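Radby Hand-Held Gripper – Operator Guide
Section 4: Good Practice When Recording Garment Work

4.1 Before you start

1. Clear the tabletop of anything that isn't the garment. Coffee counts as anything.
2. Wipe both finger markers with a dry cloth. A marker with a thumbprint on it is a decoration.
3. Check the screws on both finger housings. Snug will do; there is no prize for strength.
4. Lay the garment out in one layer where you can. Leave ordinary creases alone.

Note: Settings made in Astano carry over between sessions, including the bad ones. Read them before you record.

4.2 Approach

5. Bring the fingers in open, one to each side of the area you plan to grip.
6. Keep both markers in view of the camera for the whole approach.
7. Pause for 2 seconds before closing.

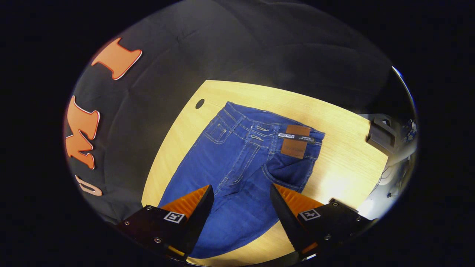 Fig. 4-1. Open fingers over a pair of jeans, both markers in view.

8. Close on fabric only. Rivets, buttons and leather patches are hard on the soft pads, and the pads always lose.
9. Lift straight up, then move sideways. Dragging is a different task and has its own section.

CAUTION: Keep your free hand away from the fingers while they close. The gripper can't tell a cuff from a knuckle and has never shown any wish to learn.

4.3 Limits

Stop after 24 recordings and rest your wrist. Replace the pads after 100 sessions, or sooner if the ribs look worn – "one more day" is not a maintenance interval.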